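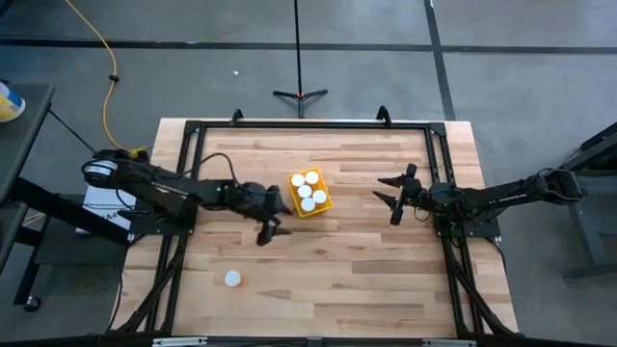 Keeping a workshop table in order is hard enough at home, and it gets harder when a student robotics club shares one with you four afternoons a week. I have been helping out at the Batevdale club since before we had proper arms, and most of what follows I learned by tripping over it, sometimes in the plain sense of the word. The first habit we teach is to leave the tabletop as bare as you can. With the yellow-orange bin near the middle and only a single white-lidded container out by itself, there is plenty of wood for two arms to move over, and a student standing at the side can tell at once which piece still needs a home.

Small lidded tubs are lovely to practice with. Ask your family to save them (Yee-man Su's mother brought us 40 in one grocery bag, bless her!) and wash them well, lids too, in hot water with a good squirt of dish soap. If the label leaves glue behind, rub in a little cooking oil, let it sit while you have your tea, and wipe it away with a dry rag. Pick a bin the tubs only just fit into. A roomy bin makes for an easy afternoon, but the students get careless with their placing, and then along comes contest day with a snug one and everybody is cross.

Turn the bin a little between runs. Hsiu-ying Peng and Chih-ming Kwan once spent two weeks on a routine that worked beautifully with everything square to the table edge, and poor Chih-ming bumped the bin with his elbow in front of the judges. Now we give it a nudge every time, and we write the result in the notebook whether it went well or badly. We are up to run 327 in the current one, with a coffee ring on nearly every page.

Cables: leave slack at the joints. Move each arm by hand through its whole reach with the power off, and watch the cable as you go. Hook-and-loop straps are kinder than zip ties, and you will be redoing it all next month anyway. Eilidh Munro wraps a bit of bright tape near each plug so the younger ones know which goes where.

For the wood itself, a barely damp cloth and then a dry one. Skip the furniture polish, please, the tubs slide all over the place afterward.

Next session is Wed 18 February, and Ming-te Kwan will have the spare gripper fingers, so bring your small hex keys if you still have them.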